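Zwischenbericht Repair-Treff und Geräteverleih Busent
April — von Chantelle Pillay

Liebe alle bei der Kaplan-Stiftung, hier kommt wieder Post von uns!
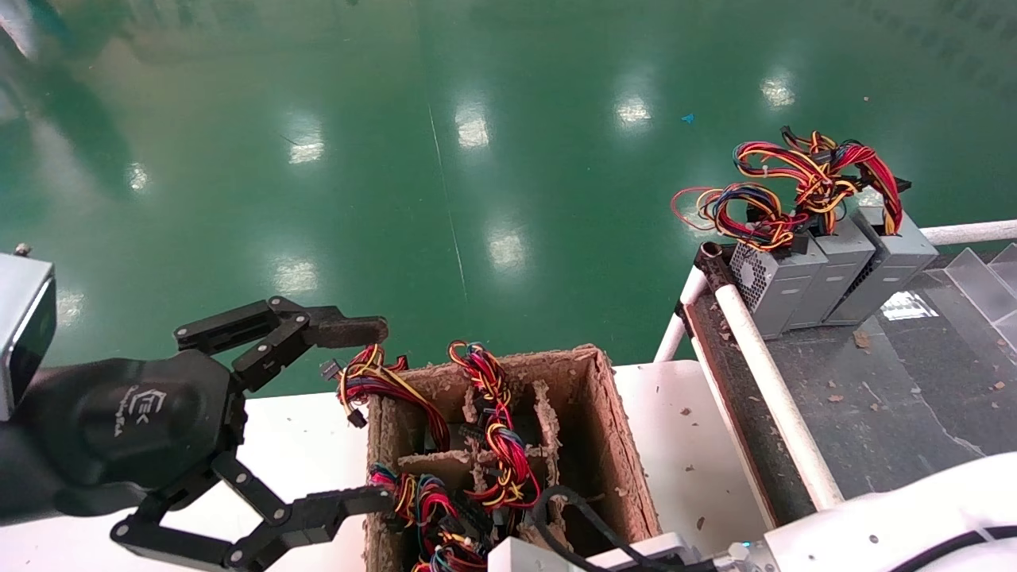
Karton mit Fächern, gefüllt mit aufgewickelten Kabeln.

Also, wo stehen wir? Der Verleih läuft inzwischen besser, als ich im Winter gedacht hätte. 85 Leute haben jetzt einen Ausweis, und vor allem die Nähmaschinen sind ständig unterwegs (die Warteliste hängt bei uns an der Tür, manche fotografieren sie ab). Beim Repair-Treff haben wir den Abend auf Mittwoch gelegt, und seitdem kommen auch Eltern, die am Wochenende einfach nicht konnten.

Ausgegeben haben wir bisher 1347 Euro. Der größte Posten war das Werkzeug, dann die Miete für den zweiten Schrank und die Flyer. Die Belege schicke ich getrennt, es fehlt noch die Rechnung von Skidum — ich habe dort schon zweimal angerufen.

Was nicht so schön ist: Die Ausleihsoftware Flider macht uns weiter Kummer. Drei Mahnungen gingen an Leute raus, die längst alles zurückgebracht hatten, und ich durfte mich dann entschuldigen. Im Moment führen wir nebenher ein Heft, das klappt, kostet aber Zeit. Wenn ihr bei einem anderen Projekt etwas Einfacheres gesehen habt, gebt mir bitte Bescheid!

Bis zum Sommer möchte ich vier Nachmittage nur für Fahrräder anbieten. Dafür bräuchten wir einen Montageständer, und der steht so nicht im Antrag. Dürfen wir das Geld für die Plakate umwidmen? Ich würde gern bald bestellen.

Viele Grüße
Chantelle

Zuletzt erschienen
Neue Öffnungszeiten im Verleih
Nähmaschine ausleihen: so geht es
Protokoll vom Helfertreffen

Diese Seite verwendet Cookies. Mit der weiteren Nutzung stimmen Sie dem zu.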